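Speaker notes – "What the satisfaction survey doesn't tell you"
Dexter Estrella, Preltuston, 13/10/2021

Slot is 20 minutes. Leave the last few for questions. Skip slide 4 if the session before runs over.

Opening

Start with the number. Lumbao sent its customer survey to everyone who called the help line in June, and 517 people answered. The headline was a score of 9 out of 10. It went on the wall, it went in the newsletter, and it went into the pitch to Takell.

Ask the room: who here has filled in one of these in the last month? Who gave a middle score? Wait for hands. People usually answer when they're delighted or furious, or when the clerk has asked them nicely. Don't rush this bit.

I'm not saying the service was bad. I have no idea if the service was bad. That's my complaint – after reading the full report twice, I still have no idea.

Slide 2 – Who got asked

The survey only went to people whose call was marked "resolved." The person marking it was the person who took the call. Let that sit for a second.

Anyone who hung up while on hold never got the email. Neither did anyone who gave up and wrote a letter. I asked how many that was and was told the phone system doesn't keep it. Maybe so. I'd want to see the settings page before I believed it.

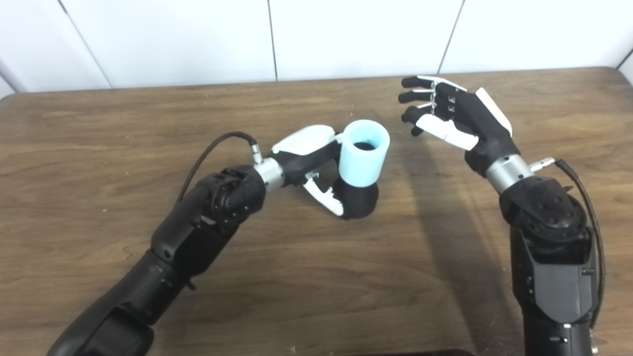 Slide 2: two black arms over a wooden tabletop

Slide 3 – How the question was worded

Read it out loud, slowly: "How happy were you with the excellent support you received today?" Pause for the laugh. If there's no laugh, read it again.

Then the version Geletex uses: "Did you get what you called for?" Yes, no, partly. Duller, and it gives you something you can act on. I'm not a fan of everything Geletex does (their follow-up emails are a menace) but they got this one right.

Mention the scale too. On the Lumbao form the 10 was on the left and already ticked when the page loaded. I was told this was "to save customers time." Move on, don't dwell, the room will get there.

Slide 4 – Comparing years (skip if short)

Last year's form had 692 answers and a lower score. The report calls the change "a clear improvement." Between the two they changed the question, the scale and the mailing list. You can't line those up and draw an arrow. If someone pushes back and says the trend is still useful, ask them useful for what.

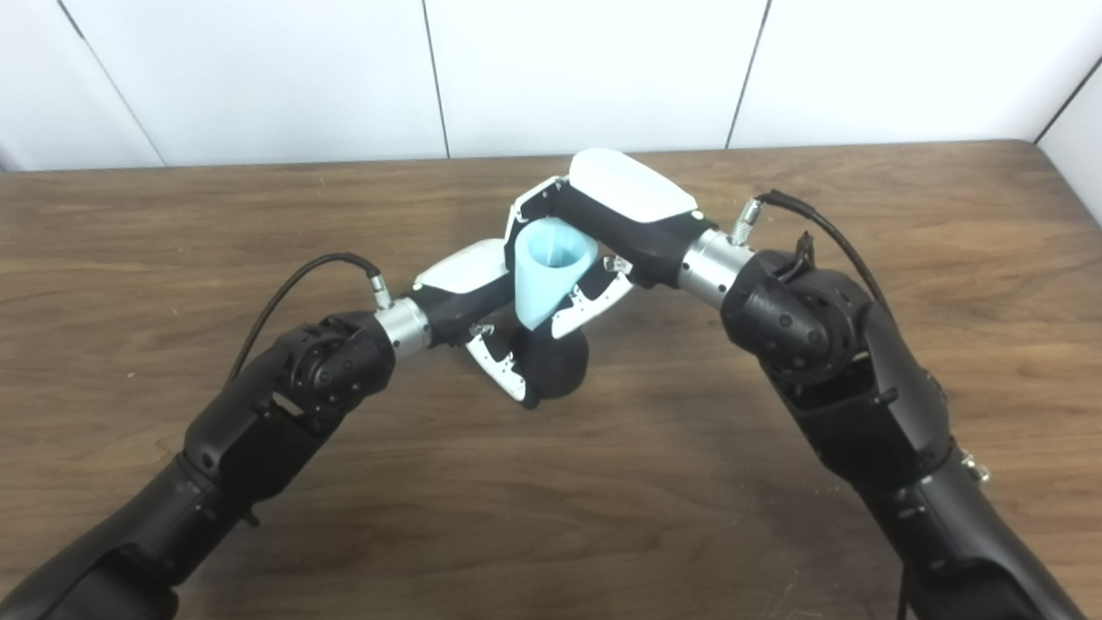
Slide 5: two grippers and a light blue cone-shaped cup

Slide 5 – What I'd do instead

Keep this modest. I've seen plenty of talks where the second half sells you a cure, and I don't have one.

Call a few customers back a couple of weeks later and ask if the problem stayed fixed. Pick them off the full call list, hang-ups included if you can get them. Let somebody outside the help desk make the calls.

Read the comment box. All of it. At Lumbao the comments were exported to a separate file, and the file was still unopened when I asked for it. Plenty of the top scores came with a complaint attached. One gave full marks and wrote "still no refund."

Print fewer charts. A single score on a wall poster makes people protect the score.

Likely questions

"Isn't some data better than none?" Depends what you do with it. Lumbao moved two people off the phones on the strength of that score. With no survey they'd have had to go and listen to some calls first.

"What about paying people to respond?" Might get you more answers. I haven't seen good proof it gets you truer ones, and I've looked.

"Is Takell doing this better?" Don't know. They wouldn't show me the form. Say so and take the next one.

Handout is the two question wordings side by side, on the table by the door.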